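Search topics, members, tags

Clasdale Community Boards > Halls, Clubs & Events > Catering and Cuppas

Topic: Paper cups or bottled water for the Sunday talks?

14 replies · 66 views · 6 people following

garau_hall_jan
Hello all, hoping to pick the brains of anyone who runs the refreshments side of things. We've got a run of Sunday afternoon talks starting in March at the Garau Street hall and I've been handed the drinks table, which I was thrilled about until I started thinking it through! We expect 35 people or so most weeks. The last person in the role bought a slab of bottled water and left it at that, and there was always a sad collection of half-drunk bottles under the chairs afterwards. My thought was plain white paper cups and a couple of big jugs, and a few bottles set aside for the speaker. Is that mean? I do like a bottle with a lid myself, especially near a carpet, but I also carried the empties home for a whole winter and my recycling bin never recovered. Any wisdom welcome, and any warnings too.

Tealeaf_Moira
Not mean at all, love. Jugs and cups is how we've done it at the garden club forever. Put a slice of lemon in one jug and leave the other plain, as there is always somebody who can't stand lemon (my husband). Do buy the better cups though. The cheap ones go soft around the rim if people nurse them, and a talk is exactly where people nurse them.

DougInTheShed
I'll disagree with Moira, politely. Cups get knocked over. You've got people with handbags, walking sticks, programmes on their knees and nowhere to put a drink down. We had a full cup go into the projector bag at the model railway night and I still hear about it. A bottle has a lid. Lid on, drop it, no harm done, and they can take it home in the car. I know it's plastic, I'm not proud of it, but a hall floor is a hall floor.

Tealeaf_Moira
Doug, you could always ask people to have their drink at the table before they sit down. Ours do, and they get to have a natter while they're at it.

DougInTheShed
Yours are gardeners and well behaved.

Ximeng Qin
I do drinks for the Dong Lane choir, so we have singers who need water the whole way through, and I've tried it both ways. What settled it for us was writing names on. Plain cups with no printing are lovely for this, you can write right across the side with a marker before you pour. Each person keeps the one cup for the whole afternoon and we went from three sleeves of cups down to one. Bottles you can name as well, but the marker rubs off on smooth plastic and then you have four people all quite sure the same bottle is theirs. I keep a few bottles back for the soloists and anyone with a cough. So Jan, I think your first idea was the right one.

On the subject of the table itself, please put a cloth down. We use an old white sheet. It soaks up the drips, and it makes even a wobbly trestle look cared for.

pennywise_kel
White sheet with white cups on it though? My mum would walk straight past it and ask where the drinks were. I'd go a coloured cloth. I've seen that exact thing happen at a christening, the cups just vanished into the table and people were patting around for them.

Ximeng Qin
Haha, fair point Kel, our altos have said the same. I've got a green one somewhere, I'll dig it out.

garau_hall_jan
Oh this is all so helpful, thank you. Kel, I hadn't thought about the colour at all and the only cloths in the hall cupboard are white, so I may have to go through my own linen press. Doug, I do hear you about the lids. The front row is right beside the lectern and the lectern is where all the cords are. Perhaps cups at the back and bottles at the front?

DougInTheShed
Now that I could live with.

Jianhua Guo
Can I add something about recycling, as I look after the bins at the Climulby Road centre and see what comes out of every event. Please don't assume a paper cup goes in the paper bin. Plenty of them have a lining inside, and whether yours are accepted depends on the cup and on who collects from you, so read the sleeve and then ring and ask. The clear bottles are simpler for us, provided they are empty and the lids are dealt with however your collector wants. Over last year's events I sorted 3100 drink containers by hand, in gloves, and what made me crossest was the ones that still had liquid in them. A bucket beside the bin with a sign saying TIP IT OUT HERE did more good than all my polite notices put together.

Tealeaf_Moira
3100! You're a saint, Jianhua. I'm stealing the bucket.

pennywise_kel
Or everybody brings their own mug from home and we all go and have a lie down?

garau_hall_jan
Kel, I tried that for the book group and spent the evening washing up the mugs people left behind. One of them is still in my kitchen. It has a pelican on it if it belongs to anybody here.

Right, I think I've got a plan: jugs and named cups on a coloured cloth at the back, bottles for the speaker and the front row, and a tipping bucket by the door. I'll report back once we've had the first one. Still torn on the lemon.

Tealeaf_Moira
Do the lemon.

Share this topic · 6 shares · 11 likes

We use cookies to keep you signed in and remember your settings. Accept / Manage

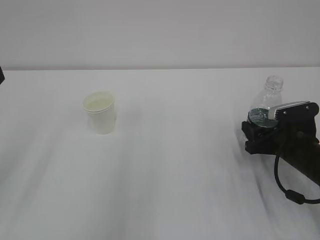
Cup or bottle? Plain white paper cup and a clear plastic water bottle.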